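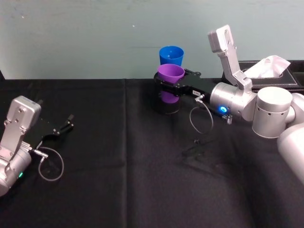 Black cloth on the long table, against the blue-grey wall.

About > Who We Are

Wostberg Observatory is a small public observatory and sky school on a hill that was supposed to be dark. It was dark when the founders bought it. Then a garden center opened at the bottom of the road and discovered floodlights, and we have been on cordial but firm terms with it ever since.

We teach people to find their way around the night sky. Most of them arrive knowing the Big Dipper and a thing they think is Venus, which is often a plane. They leave knowing a good deal more, and able to spoil an evening walk for anyone they love.

How it started

The observatory was the idea of Borghild Kvam, a retired surveyor who had spent her working life measuring the ground and wanted a change of direction. She bought the hill, the shed on the hill, and a secondhand reflecting telescope whose previous owner described it as "lightly used." It had a wasp nest in it. Her first class was held in February, outdoors, in a wind that took the star charts over the fence and into a neighbor's field. Everyone came back the following week, and Borghild decided this was a business.

The shed is now the ticket office. The telescope is still with us, minus the wasps, and goes by the name of Drasten. Visitors ask what it stands for. It was painted on the crate.

What we do

Public nights run whenever the sky cooperates, and sometimes when it doesn't. If it's cloudy we go ahead with a talk indoors and cocoa. The talk is good. We know you came for Saturn.

Our beginner course, Vomus, lasts 3 months and covers the constellations, the motions of the planets, how to buy a telescope, and how to avoid buying the telescope you were about to buy. You don't need math. You do need a proper hat. There's a follow-on course for people who have finished Vomus and now own two telescopes and a notebook.

We also run an observing program on variable stars, the ones that get brighter and dimmer over time. It's slow work and suits a certain temperament. Teodor Eide leads it and has been watching the same handful of stars for years. He reports that they are still doing it.

School visits take place during the day, when there is exactly one star to look at. We look at it through proper solar filters, and we're strict about this. Children are generally better than adults at following the rule. Teachers, please see the booking sheet about lunches, and about the bus, which cannot turn around at the top of the hill no matter what the driver tells you.

The people

Trygve Fagerlund is our director. He came for one open evening, complained about the parking, and was asked to fix it. The parking is better. He also gives the Moon lectures, which start on time and end when the Moon sets.

Nathalie Aerts teaches Vomus and writes the monthly sky notes. She learned astronomy on a cargo ship, where she was the cook, and she has strong views on both constellations and soup. If you've ever been corrected about the pronunciation of Boötes on our hill, that was Nathalie.

Teodor looks after the instruments as well as the variable stars. Please don't touch the eyepieces. He'll know.

Edvin Hellström handles bookings, membership, and the telephone. He'd like it known that he can't predict the weather for a date in the fall, and that a horoscope is a different department, at a different organization.

Borghild no longer runs things day to day, though she does turn up on clear nights with a folding chair and a thermos — usually in the best spot.

Lapiņa

Our second dome opened on June 8, 2023, after a long delay involving a door that was delivered in the wrong size, then again in the other wrong size. It's called Lapiņa and houses the refractor we use for planets and double stars. The ramp is wheelchair accessible, and the eyepiece can be lowered so you can observe sitting down. The dome rotates with a noise like a tractor going through a car wash. This is normal.

Membership and getting here

We currently have 540 members. Membership gets you into public nights free, the sky notes by mail or email, and a vote at the annual meeting, where the main item is usually the garden center.

We're at the top of the hill road, past the second gate. Please dim your headlights at the first one and bring a red flashlight if you have it. White ones will be met with a kind of group sigh. Dress for weather colder than the forecast, and then add a sweater. Dogs are welcome on leads in the lower field, but not in the domes — there was an incident with a tripod.

For bookings, call Edvin in the afternoon. We're nocturnal, and the mornings here are very quiet.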